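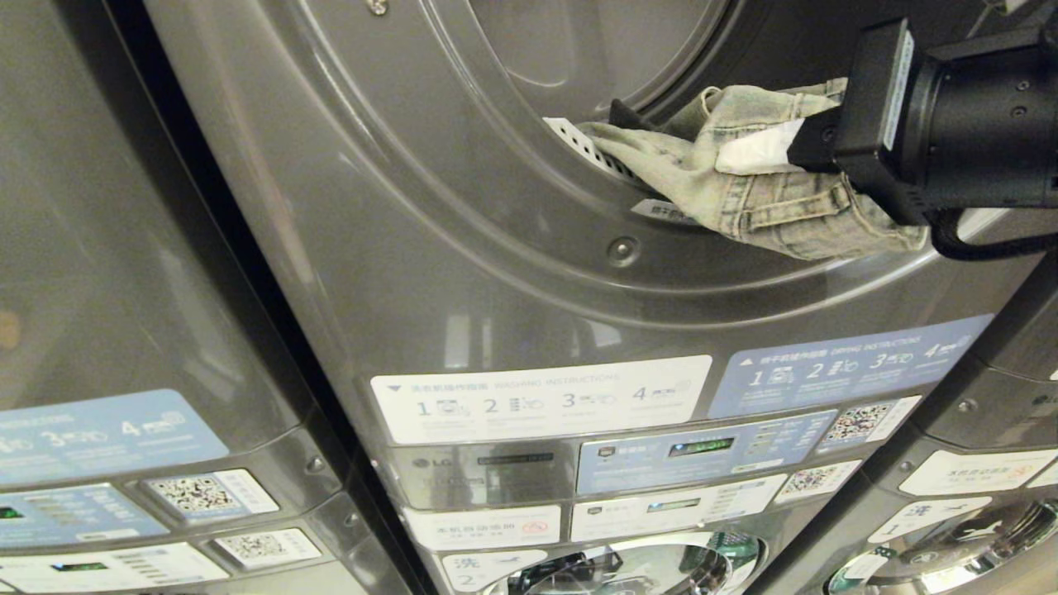
Section 13. Unloading the dryer and looking after the lint grille

Most trouble reported with the stacked machines at Farnley comes down to lint, whatever the complaint form says. The four steps on the drying instructions sticker will get you through a cycle, but four steps with icons can only cover so much. Denim deserves more suspicion than other loads. A pair of jeans can feel finished at the leg and still be damp at the belt loops and the pocket lining, so check there before you believe the display. While your hands are in the opening, look at the white perforated grille on the lower inner rim. Jeans like to lie across it, and a covered grille is easy to forget.

To unload

1. Wait for the drum to stop completely. A quiet machine is not always a stopped one.

2. Open the round door all the way and let the heat out for a minute.

3. Take out heavy items first, one at a time. Lift them over the lower rim. Do not drag them across it.

4. Press the seams and waistbands. If they feel cool and heavy, they need more time. Ignore any advice that they will "finish on the hanger" in February.

5. Feel around the back of the drum for socks.

To clear the grille

1. Wipe the holes with a dry cloth or your fingers.

2. Go over them again with a soft brush. The Wanero brush in the supply drawer is fine. We have seen no proof that the dearer Verhoeven one does anything more.

3. Put the lint in the trash. Never rinse it down the sink.

CAUTION: Leave the round metal screw below the grille alone. It is not a lint catch, and loosening it will not improve the airflow. Call Gavden service on extension 3033 if it looks raised.

Note: Dryer sheets are sold as a cure for lint. We would not count on it. They can leave a film on the holes, and you will still have to brush.

Note: Emptying the pockets before washing saves more time than any setting on the panel. Paper tissues are the worst offenders.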